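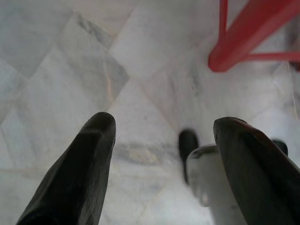

Pale marble, hallway side. Click to enlarge.

Marble sealer, is it worth paying for?
Flooring > Natural stone

tilly_orr wrote:
Floor is pale marble, went down in December. The installer wants 600 to come back and seal it with a Narketti product that is supposed to keep out "all household stains." I asked him what it does about lemon juice and he changed the subject. Is this a real thing or am I paying for a man to mop?

Coetzee16 wrote:
You're paying for a man to mop. Sealer slows down oil and coffee. It does nothing for acid, which eats the surface itself. Anybody who says "all stains" is selling.

grandwood_dave wrote:
Disagree. I sealed mine and had red wine sit on it overnight, no mark.

Coetzee16 wrote:
And did you spill wine on an unsealed piece to compare? Some marble is dense enough that it wouldn't have soaked in anyway.

grandwood_dave wrote:
No, I didn't run a lab. I have kids.

tilly_orr wrote:
So how do I tell if mine is dense?

Svatopluk Kratochvíl wrote:
Put a spoonful of water on it and leave it 16 minutes. Wipe. If the stone has gone darker, it drinks, and sealer may help. If not, keep your money. Try it in a corner. I was quoted 3000 for a whole ground floor once and the water test talked me out of it.

grandwood_dave wrote:
Water isn't oil though. I wouldn't bet a floor on a spoon.

Svatopluk Kratochvíl wrote:
Then put a drop of oil on a leftover tile. Same idea.

tilly_orr wrote:
Did the water one in two spots. No change by the door, slightly darker near the kitchen. Great, very helpful floor.

Coetzee16 wrote:
Buy a bottle and do the kitchen end yourself. Still not paying 600 for it.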